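April, notebook 2, play kitchen sorting

Still on the question of whether the Valska set is worth keeping on the table or whether we should bin half of it and buy one decent lot. Parveen Seneviratne thinks it's fine as it stands. I don't, but I said I'd lay the whole lot out on the flowery cloth and write down what bothers me before arguing again.

## Nesting

The Rorkent catalogue page claims that "all bowls nest for tidy storage". I'd like to meet whoever tested that. The orange bowl goes into the blue-rimmed one well enough if you don't mind it sitting at whatever angle it fancies. The pale green dish goes on the white plate, and the scalloped cream piece goes on the dish. That last one has been called a lid, a flower and a dumpling by various people, and I'm not convinced it belongs to this set at all. Left it on the green dish for now.
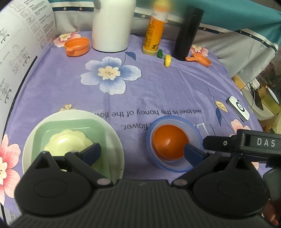
## Things at the back

The tall items went to the back so they don't get knocked by sleeves. Black bottle, white one, the plastic bottle with the orange label. They take up a lot of cloth for things that hardly get used. Parveen's argument is that a table with only toy pieces on it looks like a shop shelf and not like somebody's tea. Maybe. I'd keep one tall thing and put the rest in the cupboard.

The toy lemon and the little green vegetable fit nowhere. They are too small for the plate and they roll. The orange frying pan is smaller than I expected from the listing, and I can't see what anyone is meant to fry in it.

## The clear bowl

My main complaint. It's hard to pick out against a busy print, more so with big white letters under it, and when it's on its side you have to look twice to see which way the rim faces. Festetti do a version in solid colours, item 559, and I would swap ours for that tomorrow. Parveen says the clear one is the only piece that looks like real kitchenware. She has said this before and I still don't find it a reason.

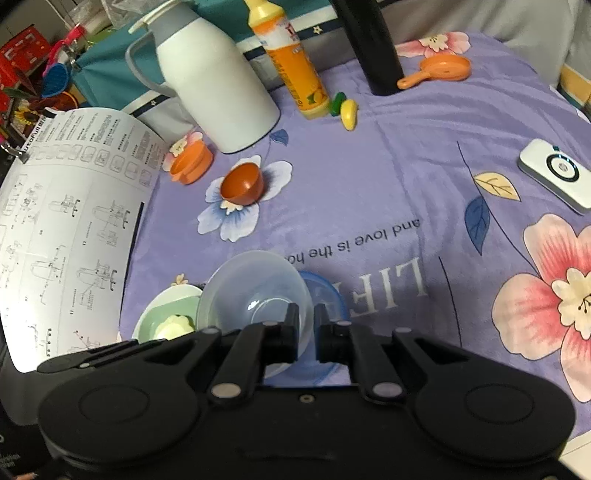
Then there's the cloth. I was told the pattern would "bring the table together". It has flowers, leaves and a line about love and honey, and from where I stand the line is upside down. Turning the cloth round would fix the reading and I may do that, though I doubt it changes how easy anything is to find. A plain one from Akanda is 18 quid. Asked for it in the last order, no reply yet.

Storage: box 234 on the lower shelf, bowls first, bottles lying down along the side. I'm not writing "nests" on the label.

To do
- try the plain side of the old cloth under the clear bowl
- ask Parveen where the scalloped piece came from
- chair instructions need to go back in the folder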